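Section 4: Your first street round with the Tralix rover

Fisness depot guide, revised Feb 20, 2022
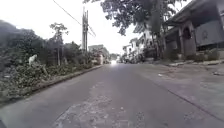 Fig. 4.1. A street section from the rover's route, with patched asphalt, a low kerb on the left and a paved strip in front of the houses.

You have charged the rover (Section 2) and paired it with your tablet (Section 3), so now comes the good part: taking it out! The street round used to mean one of us walking every road with a clipboard, looking for cracks, litter and branches hanging too low. The rover now does the looking and you do the deciding. Most of the crew find they are back at the depot with enough energy left to argue about the findings, and those arguments have made our repair lists a lot better.

You need: the rover, the tablet, a hi-vis vest, the orange flag and a spare battery.

4.1 Before you set off

1. Open Ferri on the tablet and choose your round. Your name should show at the top. If somebody else's is there, log them out first, or your notes will land in their list.

2. Wipe the lens with the dry cloth from the lid pocket.

3. Fit the orange flag and push until it clicks.

4. Check the battery. Below 100 per cent, swap it now and put the old one on charge.

5. Press the red stop button, then try to drive. The rover must stay still. Release the button and try again.

CAUTION: If the rover moves while the stop button is pressed, do not take it out. Hang the yellow tag on it and tell Arnout Aerts in the workshop.

4.2 Starting a street

6. Place the rover on the road surface, facing the way you want to go, and wait for the steady green light. Stay within 10 metres of it for the whole round.

7. Look down the street yourself before you press Start. Fig. 4.1 is a good one to learn from. The asphalt is worn, with a rough, paler patch in the near part of the road, and there is a tangle of shrubs and weeds on the left that spills over the kerb in places. You would want a note on both.

8. Set the speed to 2 on the dial. Faster settings are for the depot yard only.

9. Press Start. Walk behind the rover and a little to the kerb side, where drivers can see both of you.

Note: A very bright sky or a bright far end of the street can wash out the view, as it does in Fig. 4.1. Ferri will put a grey bar over anything it is unsure of. Carry on as normal and check that stretch again when you get closer to it.

4.3 Marking what you find

10. When Ferri puts up a suggestion, tap Keep, Change or Drop. Take your time — the rover waits for you.

11. Add anything it has missed. Small pale things are easily overlooked, such as the scrap of litter on the paving near the road edge in Fig. 4.1, or the white object among the leaves on the left, possibly a plastic bag.

12. For overhanging trees, stand where a tall van would pass and judge the height from there. Ferri guesses at this, and your eye is still better.

13. Leave house fronts, porches and plant pots out of your notes. We look after the road and its edges. Residents' pots are their own affair, however close to the pavement they stand.

CAUTION: Lift the rover over steps and steep slopes with both hands under the body. Never pull it up by the flag.

4.4 What this changes for you

The rounds have gone from one long day to two shorter outings, and the typing-up afterwards has gone altogether. I have done this job with wet paper in a gale and I would not go back! What you get in its place is more say. The person who walked the street now writes the repair request, and the planners at Jivstead work straight from it.

Your walking speed and breaks are not recorded. Ásdís Vídalín settled that with the office before the first rover arrived, and the setting is locked. If you ever see a timer on your screen, show it to her.

New starters do 8 rounds with a partner before going out alone. Ask for more if you'd like them, plenty of us did.

4.5 Finishing

14. Press Stop, wait for the light to go out, then tap Send.

15. Back at the depot, brush the wheels, take off the flag and plug the rover in at its own bay. The bays will be renumbered in March, so check the board by the door.

If Send fails, see Section 6. Your notes stay on the tablet until they have gone through.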